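A **bed-packed box** is a cardboard carton filled on top of a bed, usually by someone who owns a table and has already covered it. The practice belongs to the last stretch of a household move, when the movers' crates have gone, the tape has been lost twice, and whatever remains has no natural companions. It is distinct from the *floor-packed box*, which holds books and is regretted on the stairs.

## Background

Most moving guides recommend packing room by room at a sturdy surface of waist height. The bed meets neither half of this advice, being low and soft, but it is large, it is near the closet, and it is nearly always the last piece of furniture to be taken apart. It also forgives dropped objects. The drawback is that the box must be finished by bedtime, a deadline that has produced some of the worst packing known to the craft.

The *Tramthorpe Household Handbook*, a spiral-bound guide handed out to new tenants in the Tramthorpe apartments, gives the subject 3 of its 218 pages. It advises laying an old quilt or spread over the bedding first, so that grit from the carton stays off the sheets. Later printings add a line about checking the quilt for scissors.

## The carton

The usual choice is plain brown kraft cardboard with tall flaps. Tall flaps are prized because they can be left standing while the contents rise past the rim, giving the packer a sense of room that will be taken back when the lid has to close. On a mattress the base tends to sag in the middle, and the flaps lean inward as the weight goes in. Experienced packers tape the bottom seam twice and keep the load under 15 pounds. Others find out at the front door.

## Contents

Contents are traditionally described on the outside with the word "misc." Soft goods go in wrapped in plastic, partly against dust and partly because they were in plastic to begin with. Small, bright, rounded things – toys, ornaments, the sort of item nobody remembers buying – are bagged and pushed down the sides, where they serve as padding for one another.

Clear bags are generally preferred to opaque ones. The Leung method, named for a family-run storage shop, calls for every loose object to be visible through its wrapping, on the theory that a person opening the box in November will want to know what they are looking at before they commit. The rival Katow method uses opaque bags and a numbered list. It is the more orderly of the two until the list is packed.

A roll of clear wrap is kept standing within reach, on the floor if the bed is full. It is never returned to the same spot.

## The surrounding floor

As the box fills, the floor beside the bed takes on what has yet to be judged. Cushions, stools, clothing and plastic bags collect there in loose groups. The handbook calls this the "waiting area" and suggests clearing it every 7 minutes, a figure for which it offers no source. Slippers are exempt, as they are still in use, though pairs rarely stay together.

Cushions pose a particular problem. They weigh almost nothing and fill a carton by themselves, so they are usually left for last and then carried to the car by hand. The Nereo bag, a large zippered sack sold for this purpose, holds a fair number of cushions and does not fit through most car doors.

## Closing

A box is considered packed when opposite flaps meet without being knelt on. Kneeling is common all the same, and on a bed it has little effect, as the mattress simply goes down with the box. Most packers then move the carton to the floor, which requires clearing the floor.
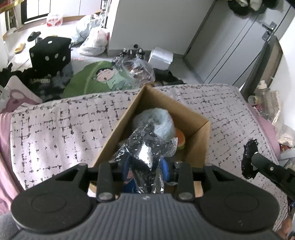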